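3.2 Court surface and ball wear

The Jollach courts were resurfaced in July with a gray acrylic coat over the original asphalt. The Birkeck courts still had their older sand-filled turf. This gave us two sites with the same opening hours, the same booking system and the same supply of balls, but with very different surfaces. Play at both sites was open to the public, and players were not told which balls belonged to the study.

Balls were handed out at the front desk and collected in bins by the gate. A ball was retired when desk staff judged the felt too thin for normal play or when it failed the drop test described in Section 2. Over the season 2,607 balls were issued and 289 were never returned. Most of the missing balls came from Birkeck, where the back fence borders a creek. We left them out of the wear figures but kept them in the cost figures, as a club has to replace a lost ball just as it replaces a worn one.

Felt condition was graded by eye on a five-point scale. Two graders worked separately and compared scores at the end of each session. Where they differed by more than one point, the ball was set aside and graded again the next day. Color was not part of the grade. Earlier work at Zavness had used color as a stand-in for age, but clay dust and grass stain make that unreliable — a ball can look old after one wet afternoon.

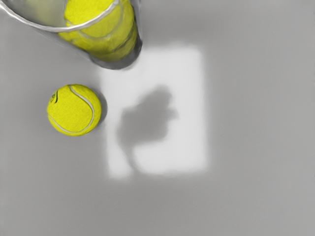

Figure 2. Yellow tennis ball on a smooth, matte gray surface, with a clear, tapered container (computer rendering).

3.3 Drop test results

Balls from the acrylic courts lost bounce more slowly than they lost felt. At Birkeck the order was reversed. Many turf balls still had a good cover when they failed the drop test, and players seldom complained about them until they were quite flat.

Storage also played a part. Balls kept overnight in the unheated shed at Birkeck tested lower in the morning than those kept indoors. We moved the test to the afternoon after the first 75 balls and dropped the morning readings from the analysis. The Baumgartner correction for air temperature was applied to all later readings, though it changed few of the pass or fail results.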